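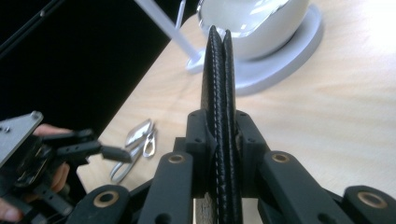
In February I visited Plurnach, a small laboratory where people teach handling tasks with hand-held grippers. Our group had 7 visitors, mostly from companies which already use robots. I went for one reason: I wanted to see their written rules, because at Staltum we are still writing ours.

Conceição Esteves received us at the door and gave each of us two pages. The first page is for the operator. Long sleeves must be closed at the wrist. Fingers stay on the handle and never go between the links. If two grippers work at one table, only one person gives the start signal, and says it aloud.

The second page is about the objects, and for me it was more useful. Personal things such as wallets must be emptied before they come to the table, also of receipts. Sharp tools are permitted, but they must be written on the sheet of the session. Mr. Aigner asked who checks this. The answer was that the second operator signs, and without the signature the recording is deleted. They have deleted 34 recordings out of 522 for this reason, which I find quite strict.

I had a small disagreement with Barnabás Farkas about leather and other soft materials. He allows a firm grip until the jaws stop. I would prefer a written limit of force. He promised to send me their draft, and I am still waiting for it.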